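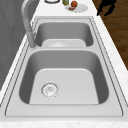 Our project looked at how much tap water households use to wash up by hand, and whether a simple change of habit would bring it down. We worked with 56 households in Wirlow over one school term. Most kitchens in the area were built with the same kind of bench, and a stainless steel sink with two basins, one larger than the other, was what we based our method on. The larger basin was for washing and the smaller one for rinsing. Homes with a single basin used a tub for the rinse.

For the first half of the term, people washed up as they normally did and wrote down their meter reading before and after. In the second half they filled both basins once and turned the tap off. Readings were entered on Friday in Skolico, the program our school uses for shared coursework.
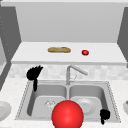 Did filling the basins use less water than rinsing under the tap? In most homes it did, though the saving was small for people who only had a few dishes to wash.

We received 606 usable readings. Another 139 were left out, mostly for missing a start or end figure. A few had been taken while the washing machine was running — we should have warned people about that on the first sheet.
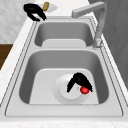
Figure 3. Double-basin sink with divider.

The difference was clearest after the evening meal. Families who cooked at home had more pots, and those were the ones usually rinsed under a running tap. Households with a dishwasher still washed some items by hand, so we kept them in but listed them separately.

We also asked what people thought of the method. About 70 per cent of households said they would keep using it at least some of the time. The main complaint was that the rinse water went cloudy and had to be changed, and we did not allow for that in the instructions.

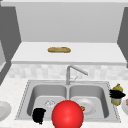

One household in Sabatier Street wrote that the second basin was where they had always stacked the dirty plates, and that finding another spot for them was harder than turning off the tap. Two other homes told us much the same. If we ran the project again we would ask about bench space at the start, and use a flow meter on the kitchen tap in place of the main meter.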